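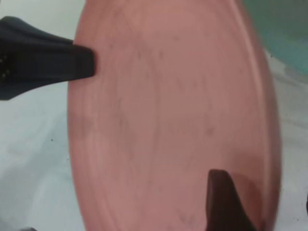
# Chapter 8: Brakes on Older Cars

Most people who buy an old car think first about the engine and the paint. The brakes get looked at later, often after the first long hill. This chapter covers the drum and disc systems found on passenger cars built before antilock brakes were common. It assumes you have read the chapter on wheel bearings and can jack up a car and set it on stands safely.

By the end of the chapter you should be able to:

- trace the path of fluid from the master cylinder to each wheel
- measure a drum and decide whether it can be machined again
- tell a leaking wheel cylinder from a leaking axle seal
- bleed a system with a helper or alone

## 8.1 What the pedal does

When the driver presses the pedal, a pushrod moves a piston inside the master cylinder. The piston pushes fluid into steel lines that run along the body or frame. At each wheel the line ends in a short rubber hose, which lets the wheel move up and down and, at the front, turn. The fluid then pushes on the pistons in a wheel cylinder or a caliper.

Brake fluid hardly compresses at all. Air does. A small bubble anywhere in the lines will make the pedal feel soft, and a large one can let it go to the floor with very little braking. If the pedal gets firmer when you pump it, suspect air or shoes that are out of adjustment.

Early cars used a single master cylinder with one fluid chamber for all four wheels. One broken line on such a car can take away every brake except the hand brake. Later cars split the system into 2 circuits, usually front and rear, so that a leak in one leaves the other working. Many owners of single-circuit cars change to a dual cylinder. The job is covered in Section 8.6, along with the extra line and fittings it calls for.

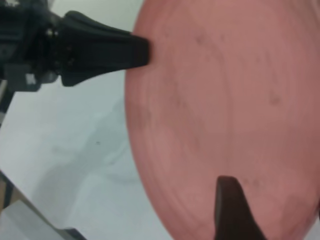
The hand brake on most of these cars works by cable and does not depend on the fluid. Test it on a slope before you rely on it. A cable that has been sitting for years may pull on and not let go, and a dragging rear shoe can heat a drum enough to ruin the lining.

## 8.2 Drum brakes

A drum brake has two curved shoes that press outward against the inside of a turning drum. On many designs the turning of the drum helps pull the shoes tighter. This is called self-energizing action. It lets a fairly small pedal effort stop a heavy car, but it also makes the brakes more likely to grab or to pull to one side when the linings are wet or oily.

Drums wear on the inside, so they get larger with use. The maximum diameter is often cast into the outer face, though on very old drums you may have to look it up. Measure in several places. A drum past its limit should be replaced, however smooth it looks. Machining one side of an axle and leaving the other alone is poor practice — turn both or neither.

**Shop example.** The Folano rear axle kit used in this chapter came off a sedan showing 3,247 miles since its last brake job. The left lining was soaked and dark. The owner had already put in a new wheel cylinder, and the lining was soaked again soon after. The fluid was thick and smelled of gear oil, and the level in the master cylinder had not dropped. The fault was the axle seal. Check the level and the smell before ordering parts.

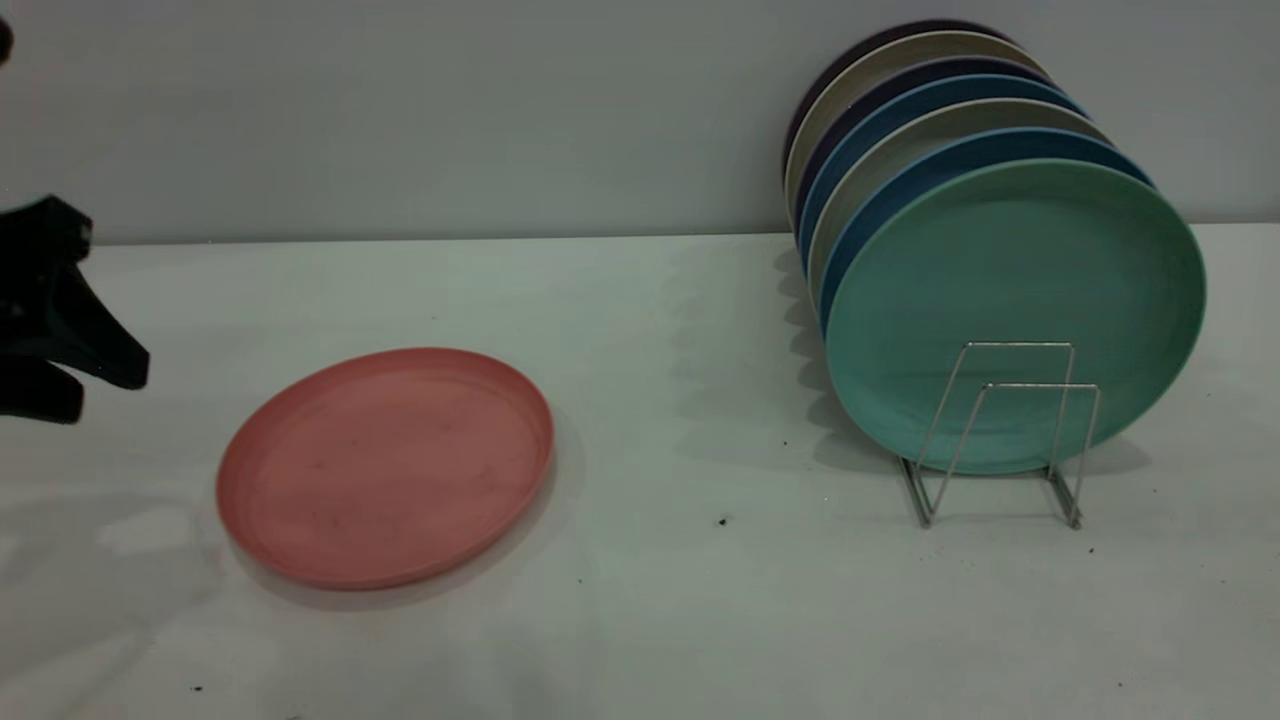

Springs and hold-down pins are cheap and lose strength with heat. Replace them with the shoes. Work on one side at a time so that the other side is there to show you where each spring goes. The short shoe normally faces the front of the car on self-energizing designs, but check the manual — the Domitora light truck axle, shown in Section 8.4, does not follow this rule.

Do not blow dust out of a drum with compressed air. Old linings may contain asbestos. Wet the parts down with brake cleaner and catch the runoff in a pan.

### Terms to know

**Backing plate:** the fixed steel disc that carries the shoes and wheel cylinder.

**Fade:** loss of braking caused by heat.

**Star wheel:** the toothed adjuster that sets the gap between shoe and drum.

## 8.3 Disc brakes

A disc brake squeezes a rotor between two pads.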